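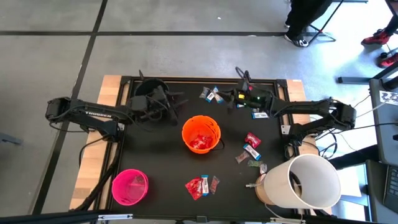 Do You Need a Registered Agent in Your Own State?

We get a version of this question nearly every week at Allbridge, usually from someone who has just formed a company, has the certificate in a drawer, and has started getting letters that look official and a little scary. So I thought I would give it a proper answer in this month's newsletter. Get yourself a coffee, because I do tend to go on.

When you form an LLC or a corporation, the state wants to know there is a real person or office, at a real street address, that will be there during business hours to take delivery of legal papers. That is the registered agent. A post office box won't do in most states, and neither will a mailbox at a shipping store, however nice the people at the counter are (and ours are lovely). In many states you can name yourself, as long as you live there or keep an office there, and plenty of owners do exactly that in the first year.

Where it gets more complicated is when you form the company in one state and do your business in another. Say you set up in Delaware after reading an article about it, but your shop, your two employees and all of your customers are in Ohio. You will need an agent in Delaware, where the company was born, and you will very likely also have to register in Ohio as what the states call a foreign company. It has nothing to do with other countries, I promise! It only means the company came from across a state line. And once you are registered in Ohio, you need an agent there too.
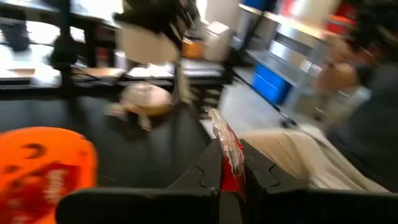 People are often surprised by this second part, and I can see why, when so many ads make the out-of-state route sound like a shortcut. One client came to us paying an agent in one state, a late penalty in another, and a yearly report fee in both, and when we sat down and added it all up the extra came to about $890 a year. For a business with steady sales in several states and outside investors on the way, that may be money well spent. For a bakery or a lawn care company I would want to hear a very good reason first.

Can you be your own agent? Often yes, and it will save you a bit. Just think through a normal year before you decide. Your name and address go on the public record, so if you work from the kitchen table, then the kitchen table is what people will find when they look you up. You also need to be around. If you travel, or spend your days at job sites, a notice can be delivered or attempted while you are out, and the clock on a lawsuit doesn't stop for a vacation. I have known owners who handled it beautifully for ten years and others who missed one envelope and spent a whole spring untangling it.

If you would like to hire somebody, compare what the second year costs as well as the first. A very low opening price has a way of growing up fast. Ask how quickly they scan and forward your papers, whether they remind you about annual reports, and what they charge if you leave. Our own service is $154 a year for one state, with reminders and scanning included, and $78 for each state after that. We are happy to tell you if you don't need us, too.

Changing agents is easier than most people fear, by the way. You file a short form with the state, pay the fee if there is one, and let your old agent know in writing. Do wait until the state has confirmed the change before you cancel the old service, so there is never a gap with no one on file.

If you already have an agent and can't remember who it is, look up your company on your Secretary of State's website, where the name and address should be listed. It's a good thing to check every August or so, along with your mailing address and your list of officers. Reply to this newsletter if something there looks off and we will gladly take a look with you.
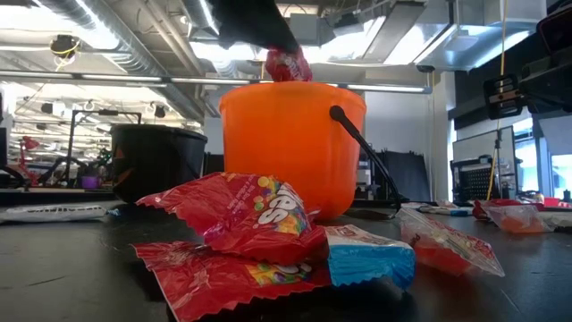

Candy wrapper over the orange bucket, with the jack-o'-lantern pail behind.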